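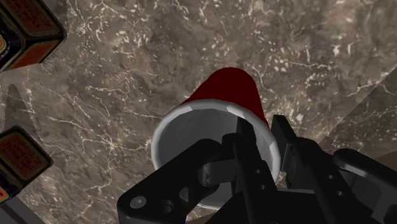 Subject: Re: [cell-planning] gripper order and sim seats for November

Junaid Warraich wrote:
> Before I sign the Dotavura quote I need to know why we are
> paying for 2 gripper sets when there is one arm. I also see
> 115 for spare finger brackets and nothing for sim seats.
> Are those in another line?

Junaid,

Sim seats are on the Javitz renewal, line 4. They were never part of the Dotavura quote.

On the second gripper set: the lead time is the problem, not the price. A set is 1174. If a finger bends on the only set we own, the arm sits idle until the next shipment. I would keep the second set and drop the Ansari wrist camera to next year.

The cup task in simulation is the reason I want the bracket spares on the same order. With the red cup on the marble counter, the grasp has one finger against the inside wall and the other outside the rim. The bracket is right at the opening in that pose, so on hardware it is the part I expect to hit the lip first. The model of the cup is coarse (you can see the facets along the rim), so I don't trust the contact numbers from it and have not used them for sizing.

Other items:

- Bench cups and boxed goods for the hardware trials: 157. Buy locally.
- Countertop sample: open. Jusonside has polished stone offcuts but has not sent a price. A plain board will do for the first trials.
- Freight: quoted separately, good for over a month.

If you need to cut further, cut the countertop sample. Please don't cut the brackets. They use a different hole spacing from the old ones and nothing in the drawer will fit.

I can send the revised sheet by 4 pm once you confirm the camera is out.

Kipchumba Mrema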